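Visite chez Arport, atelier de tri et de conditionnement
12 janvier 2026

On nous avait promis « l'atelier de demain ». Après le café et quatorze diapositives, Ghizlane El-Sayed, responsable de l'exploitation, nous a conduits aux postes de rangement, là où de petites pièces rejoignent les cases d'une boîte avant expédition. Travail de poignet, répétitif, et que l'entreprise veut confier au système Skusitier.

Pour l'instant, ce sont les opératrices qui tiennent la pince et qui montrent les gestes à la machine. Deux heures par jour, prises sur le poste. J'ai demandé si cela donnait droit à une prime. La question est « à l'étude » — depuis avril, m'a soufflé quelqu'un au vestiaire.

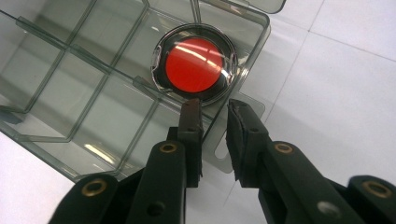 Poste de rangement : la pince à main devant un boîtier rond à disque rouge, dans sa boîte à compartiments.

Sur les quatre postes de l'allée, deux doivent passer en automatique. Que deviennent les personnes ? « Elles superviseront. » Superviser quoi, avec quelle formation, à quel salaire : je n'ai rien obtenu de précis. Le représentant d'Amrani, l'intégrateur, parlait surtout de cadence.

Je veux bien croire que les poignets y gagneront. Une opératrice me l'a dit sans détour, elle ne regrettera pas ce geste-là. Elle aimerait seulement savoir où elle sera affectée ensuite — et sa cheffe d'équipe l'ignore aussi.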